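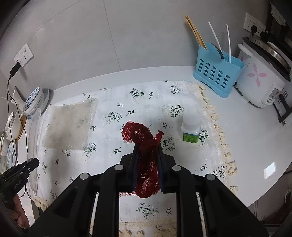
**To:** Ridton Robotics Club, project list
**Subject:** Re: Soft items in the demonstration set
**Date:** June 8, 2025

Replying to the list, as two of these points affect everyone recording this month.

> We now have 585 episodes in the shared folder. The replay check rejects most of the ones with cloth or netting. Is the tracking at fault, or the grasp? If it is the grasp, I would prefer to drop soft items from the Drulureck entry and stay with cups and bottles.

It is mainly the grasp. I went through 41 rejected episodes by hand. In 31 of them the fingers closed on a single layer of material, which then slid out during the lift. The wrist track was fine in nearly all of these. The replay check compares gripper width at the start and end of the lift, so any slip of that kind fails it.

I would keep soft items in. The Drulureck rules give separate credit for deformable objects, and we have no other entry in that section.

Changes to the recording procedure, starting with the next session:

1. For net bags, grasp at the bunched part near the knot and let the rest hang. Do not pick up by a loose edge.
2. Close fully, hold for one second, then lift. The width reading lags the fingers slightly and the script needs a flat section to find the start of the lift.
3. Keep the second gripper low and to the side until the first has finished its lift. If it crosses in front of the other camera, tracking drops and the episode is lost.
4. Leave the patterned tablecloth on if you record at a kitchen counter. A plain white surface gives the tracker very little to work with.
5. Calibrate both grippers at the start of every session and again after any change of fingers.

> Also, do we need to clear the counter before each take? The February notes say yes.

No. The February notes were written for the bench in the Fontes room, where the arm had no collision checking. Bowls, the rice cooker and so on can stay where they normally are, provided they are out of the reach of the task. Do move things a little between takes. We have too many episodes with one fixed layout, and the last policy we trained on them failed when a bottle was shifted by a hand's width.

> Which label do I use for the net? I have seen three.

Use `net_bag`. I have merged `mesh` and `netting` into it. Color goes in the notes field, not in the label. Please pull before you add anything, or the old labels will come back.

Remaining work on my side: the width threshold in the replay check is still set for rigid objects. I will add a looser value for anything labeled soft and rerun the whole folder. I expect to recover some of the rejects, though none of the single-layer slips.

We need 21 more clean episodes with the net before training. Upload raw files to the Porkside drive and leave trimming to the script. Files trimmed by hand lose the sync marker and cannot be used.

Ridton Robotics Club, data and training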